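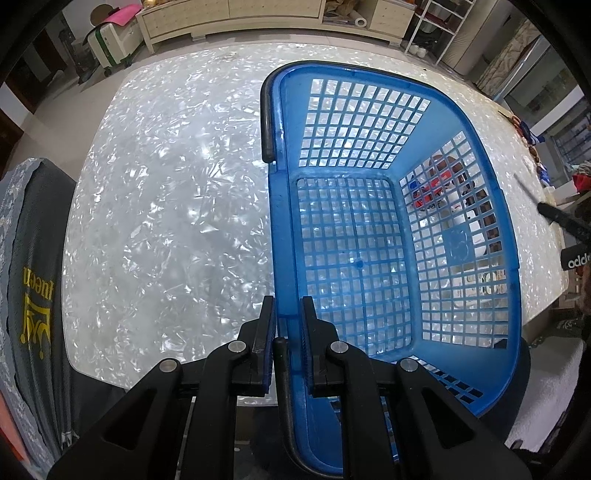
Mohammed-Awal Mensah asked under my last post how often I go over the joints on the hand-held grippers, and whether a sloppy jaw can be fixed at home or has to go back. Once a week in my case, and yes, mostly it can be fixed at home. I said I would write the routine down, so this is it.

Posted 2022-07-02

I use a pair, one for each hand, and they get the same treatment. After any work on them I try them on the blue plastic basket before going back to proper recording. The rim is thick enough to squeeze hard and smooth enough that a dirty pad will slide on it.

Pads first

Most of what people call a bad grip is a dirty pad. The fine ribs fill up with dust and whatever was on the last thing you picked up. I wipe them with a damp cloth, then go along the ribs with a soft toothbrush and let them dry with the jaws open. No solvent. I tried a Clanix degreaser spray on an old set and the surface went shiny and never held anything well again.

While the jaws are open, look at the edges of the pads. If a corner is lifting, press it back and see if it stays. If it lifts again the next day, replace both pads on that gripper. One new and one worn will pull a thin object to one side as you close.

Pivots

Hold the tool by the body and wiggle each jaw sideways with a finger. A little movement is normal. If you can hear it click, one of the pins in the linkage has worked loose, and on mine it has always been one of the outer ones, out where the thick arms are.

I used to tighten until the click stopped, and that is too much. The jaw then sticks halfway and your hand gets tired without you knowing why. Now I tighten until it stops clicking, back off a hair, and open and close it 80 times while listening to something. Then I check again. A drop of light oil on each pin every 2 weeks, wiped off afterwards so it can't creep onto the pads. Kelico sells small bottles with a needle tip that are good for this. Mine cost almost 5 dollars and will outlast me.

Trying both on a real object

Close the first gripper on the rim, lift the near side of the basket a little and put it down. Do that with the other gripper too. You want to feel both pads arrive at the same moment. After that I put a few things in the basket so it has some weight, and repeat. A light remote-sized item and a bit of cloth will do. I keep the second gripper set aside while I test the first, so I'm not judging both by feel at once.
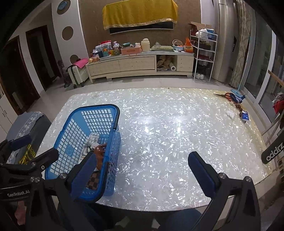 What I write down

Date, which gripper, what I touched. One line each in a notebook. By October last year I had 49 lines, and reading back through them I could see that the left one needed its outer pin tightened far more often than the right. I grip harder with that hand. I've been easing off and the gaps between entries are getting longer.

Next post will be about the cable.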